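About Cormier

Cormier is a company that supplies bread flour and milled grain to bakeries, school kitchens and independent grocers. We operate two mills, one at Merex and one at Pramier, and we buy our wheat, rye and spelt from growers within a day's drive of either site.

Our History

The company began as a single stone mill at Merex, grinding feed for neighboring farms. Milling for human consumption was added when local bakers asked for a flour that had not been blended with grain from several regions. That first product, sold under the name Tudum, remains in our catalog. It is a medium-strength white flour and still accounts for the largest share of our orders.

The mill at Pramier was acquired to handle rye and spelt, which had previously shared equipment with wheat. Separating the grains allowed us to offer more consistent products and to shorten cleaning periods between runs. The Pramier building was formerly a seed store, and its original loading dock is still in daily use.

What We Supply

Cormier currently offers 12 flours, ranging from fine white to coarse wholemeal. Bakery customers may order by the sack or by the pallet. Smaller bags are available through grocers and, at Merex only, from the mill counter. We do not add improvers or bleaching agents to any product.

Each delivery carries a lot number that identifies the grower, the harvest and the date of milling. Customers who would like the protein and moisture results for a particular lot may request them from the office, and we will send them with the next invoice.

Our Growers

Grain is purchased under written agreements that are renewed each October, after the harvest has been tested and stored. Prices are settled at that time and held for the full term. We believe that farmers plan better when they know what they will be paid, and several of our agreements have passed from parents to children without interruption.

Storage capacity at Merex was extended recently and now stands at 690 tons. The additional bins allow us to keep grain from different farms apart for longer – a point of some importance to bakers who have come to prefer one field's wheat over another's.

Employment and Training

New millers spend their first two years working alongside an experienced colleague and are rotated between both sites during that period. No previous experience is required. Open positions are posted on the Careers page.

Visits and Inquiries

Bakery customers are welcome to tour either mill by appointment. Requests should be sent to the Merex office through the contact form, stating the size of the group and the preferred site. Closed shoes are required on the milling floor.

Page last reviewed 2020-02-01 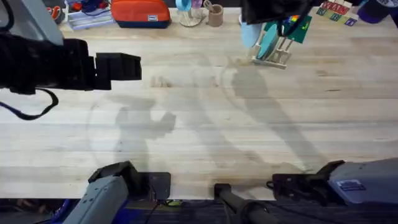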